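Wrote most of this on the bus back from Ronum, so forgive the spelling. Wanted to get it down while I was still annoyed.

The old town in Ronum is being ruined by the one-day visit. Not by tourists. I'm a tourist, I've been a tourist there six times, I have the fridge magnets. I mean the coach that pulls in at ten, lets everybody out by the harbor gate and wants them back in their seats by four. On Tuesday I stood at the gate with a coffee and watched them come in one after another. Same loop every time. Gate, fish steps, cathedral, the square with the clock, gate. You could walk it with your eyes shut, just follow the shuffling.

And two streets over? Empty. Dimitriou Street has the best bakery in town and a guy fixing accordions in his front window, and I had it to myself at noon in high season.
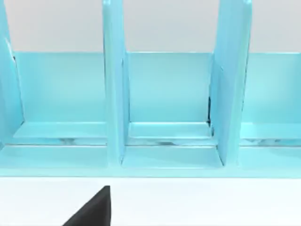 The usual answer is a fee. Charge people six euros at the gate and some of them will stay home. I used to be for this. Now I think it's a lazy fix and probably makes things worse, for a reason anyone who has bought a ticket to anything will know — once you've paid to get in, you want your money's worth, so you go see the famous thing. The fee turns a town into a museum and people behave like they're in a museum. They do the highlights. They don't wander up Dimitriou Street to look at accordions.

Also who pays it? Not the coach companies. The family from the next valley who came in for shoes and a haircut, probably, unless there's an exemption, and then there's a form, and then there's a line for the form.

Gladys Okoth, who I've rented a room from on four of those six trips, has a better idea and she's been telling anyone who'll listen. Make the coaches stay. Or really, make it so the parking only makes sense if you stay. Right now a coach pays a flat 12 euros to park, whether it's there an hour or all day, and nothing extra for leaving before dinner. Twelve! I've paid more than that to park a rental car at a beach. Her version is 300 for the day and free if the group has beds booked in town for the night. She has it written on the back of a calendar page in her kitchen. I'd vote for her if I could vote there.

Because the evening is the whole point. After the coaches leave, the town breathes out. Chairs come out onto the street, kids kick a ball against the cathedral wall, the swifts go nuts over the harbor. The restaurants on the square put away the laminated menu with the photos and cook the food they wanted to cook. Most people who have "done" Ronum have never seen any of this. They've seen a crowd and a clock.

## But people only have a day

I hear this one a lot and it's fair. Not everybody gets three weeks off. My sister gets nine days a year and she wants to see things.

Fine. So see less. I know how that sounds. But look at the tour the big operators sell now, Stemulska in the morning, Ronum for lunch, then the Rorkero caves before dinner. I took it once, years ago, before I knew any better. What I remember is the coach. The seat fabric, a man eating an egg, the guide counting heads. Of Stemulska I remember a parking lot and a very clean restroom. I've been back since and it's a lovely place, there's a river running right under the market hall, and I'd missed it completley.

Three towns in a day is no towns. You'd be happier with one, slow, and a nap in it.

## What the towns could do tomorrow

Small stuff, doesn't need a law.

- Move the drop-off. There are 137 steps up from the lower lot to the back of the old town and a perfectly good ramp road beside them. Drop half the groups up there and the loop breaks by itself.
- Take down the brown arrows. Every arrow in town points to the same four things. Pull a few out, let people get lost, it's an old town, getting lost is most of the fun and you hit the wall eventually anyway.
- Keep one cafe open late in October. Just one. I've been there off season and by eight you're eating crackers on your bed.
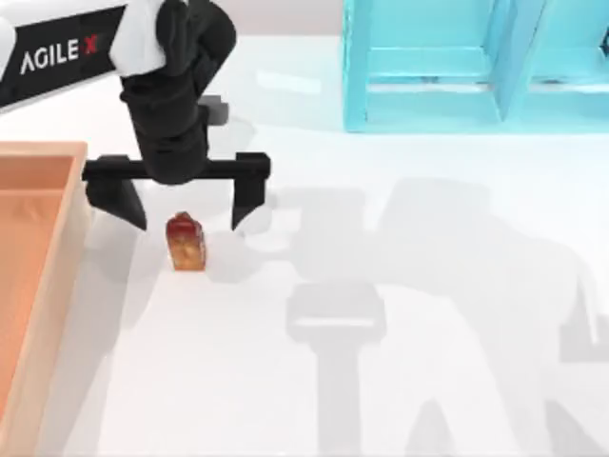
## The bit about me

Somebody will point out that I write about this place and so I'm part of the problem. Yep. More than 12 people have emailed to say they booked because of something I put up here, and I don't know how many of them came in on a coach. I think about that. I left the name of the bakery out on purpose and then gave you the street, so, you know. Not exactly a fortress.

But I don't think the answer is to keep good places secret. That only works for people who already know. I'd take the opposite — tell everyone, and then ask them to stay the night. Eat the late dinner. Buy the bread in the morning when its still warm, before the first coach comes down the hill.

Gladys has two rooms. The back one gets the sun.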